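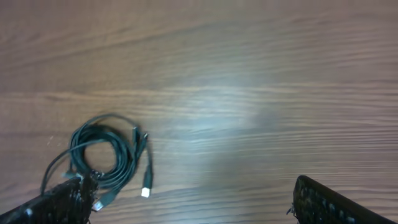

Coiling and storing thin cables: over-under, or does it not matter at this length?
Forum: Workshop and Home > Storage

strand_tally
Monday, September 6, 2021

I am sorting a drawer of thin black leads, most of them USB at one end, and would like to settle on one method before I do the lot. At present each bundle gets wound round the hand and put down. The one on the table is typical. The loop holds more or less, strands wander off the ring, and the ends hang out at the side where they catch on the next bundle.

Questions:
1. Is over-under worth the effort on cable this thin?
2. Hook-and-loop ties, or something narrower?
3. One cable per coil, or is it acceptable to coil several together if they are always used together?

The drawer is a Niskanen unit, 80 mm deep inside, so anything that stands on edge has to be smaller than that.

pelmet
Over-under is for long cable that has to be thrown out straight. On a short USB lead you will get three or four turns at most, and the twist you put in by winding the same way each time is small. Wind it loosely, tie it, move on.

ferrule_9
Disagree with pelmet. The twist is small per coiling but it is always in the same direction if you always use the same hand. After a year of daily use a thin lead has a set in it and will not lie flat. I look after the loan leads at work and the ones people wrap round their fingers fail first, nearly always within a thumb's width of the plug.

pelmet
Failing next to the plug is a bend radius problem. Over-under does nothing for it. What helps is leaving a straight tail before the first turn.

ferrule_9
I would accept that for the plug end. It does not explain leads that corkscrew along the middle.

Madhu Pal
You are describing two separate faults.

Corkscrewing comes from accumulated twist. Over-under cancels it, and so does letting the cable hang and unwind before you coil it, which takes less practice.

Failure at the plug comes from bending at the strain relief. Leave a tail of a few centimetres, start the first turn after it, and never use the plug as the thing you wind around.

On question 3, I would not coil several together. Pulling one out tightens the rest. If they must travel as a set, coil each one, tie each one, then put the set in a bag.

strand_tally
Thank you. The hanging method suits me better. What loop size do people use? Mine come out different every time.

Madhu Pal
Use a former. A mug or a jam jar is enough. Wind round it without tension and slide the coil off. For your drawer pick something under 70 mm across so that the coil plus the tie still clears.

quoin
For ties, I went through a pack of the Colurov ones, the 12 mm wide sort. Too wide for thin leads. They grip each other more than they grip the cable. I now cut them down the middle with scissors. The cut edge frays slightly and has caused no trouble.

pelmet
Paper-covered wire, as supplied with the cable. It costs nothing and it is the right width.

ferrule_9
The wire comes through the paper eventually and marks the jacket. I would throw those away.

pelmet
I have some that are ten years old. It has not happened here.

tansy_lockup
I stopped using ties altogether. Stimari do a tray with narrow slots and each coil stands in its own slot. The slots hold them shut. It is only worth buying if your drawer is deep enough, so measure first. I had to return the tall version.

quoin
How do you tell the cables apart in the slots? Black leads on edge are all the same from above.

tansy_lockup
Label on the plug end, plug end facing up. White tape, pencil, because ink rubs off.

strand_tally
I had been planning to label the middle of the cable. The plug makes more sense, particularly for the leads with black housings, where I have to turn the thing over to see what it is.

Is there any objection to coiling on a finished table top? The one I work on is wood and I do not want to mark it.

Madhu Pal
None for a few minutes. I would not leave a soft PVC jacket lying on a finished surface for months. The plasticiser can migrate and leave a line in the finish. Put a cloth down if the sorting is going to run into next week.

quoin
Confirmed. I have such a line on a Wekiswood sideboard, from a lamp flex left there until December. It did not polish out.

strand_tally
Cloth it is. I will do one cable per coil, hung out first, wound on a jar, with half-width ties and labels at the plug. If the leads still corkscrew I will learn over-under and report back.

pelmet
You will not need to.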